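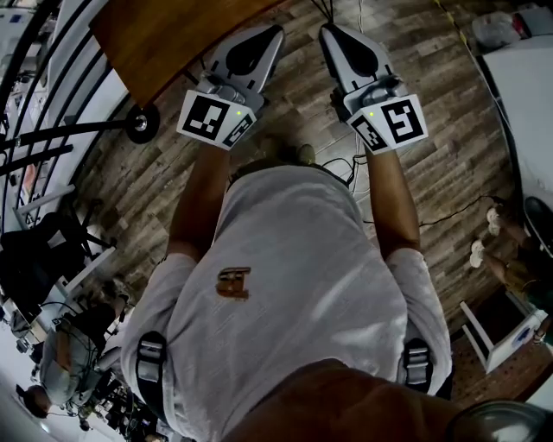

I have been following Mikano Rugby Club since I was small enough to sit on the hoardings, and I don't think I've ever gone into a spring quite this cheerful (or this nervous, if my wife is asking). We lost by 3 on Saturday, to Aliyu of all teams, and still I drove home singing.

Most of that is down to Ntombi Shezi. She took over as coach when we couldn't win a lineout to save our lives, and now the forwards look like they've met each other before! The kick to the corner in the 70th minute was lovely, even if the maul after it went sideways.

Tresex come to us in March, and the club wants 1000 people through the gate. I've already talked my brother into it, and he doesn't even like rugby. Bring a blanket, the east stand is freezing.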